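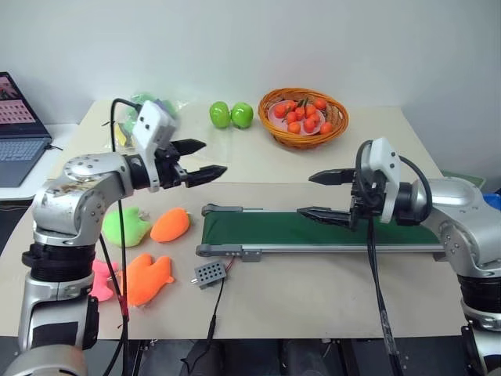

Fault finders wanted for June! Bivorix is looking for 5 people to help us work out why our two-armed sorting cell at Adport keeps letting go of soft toys partway to the belt. We logged 1,133 handovers last month and 50 were dropped, always plush.

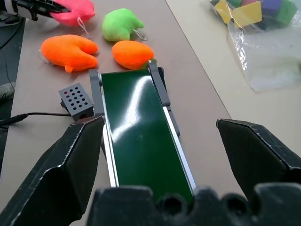
You'd reset the arms, note each fault and hit the stop button when something looks off — no coding needed, and we'll train you in our favourite safety drills. Write to Yolotzin Figueroa.

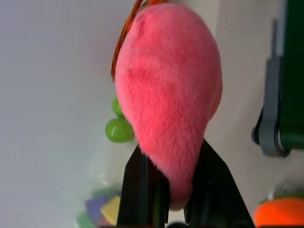
Bivorix Noticeboard, p. 5

Shifts start at 9 am, lunch included.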